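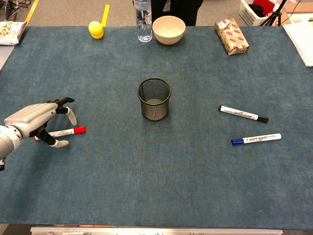
I gave up my phone calendar in March, and I'm still a little surprised at how well it's going. My spring now lives on a big wall planner from Runico, a stationery shop in Puvberg that I used to walk past on my way to the bakery. It cost more than I wanted to pay (don't ask), but it fills most of the kitchen wall and I love it!

The first week was a mess. I missed a dentist appointment, showed up an hour early for lunch, and wrote my sister's birthday on the wrong line - twice. Then something clicked. I started looking at the week over breakfast, coffee in hand, and noticed how much I'd been saying yes to. Out went the Tuesday webinar. Out went the 3 newsletters I never opened.

My old app had 1,823 unread alerts when I deleted it. The planner has none, and it can't buzz at me during dinner. I do miss being able to check Saturday from the grocery store, so now I call home and ask whoever picks up.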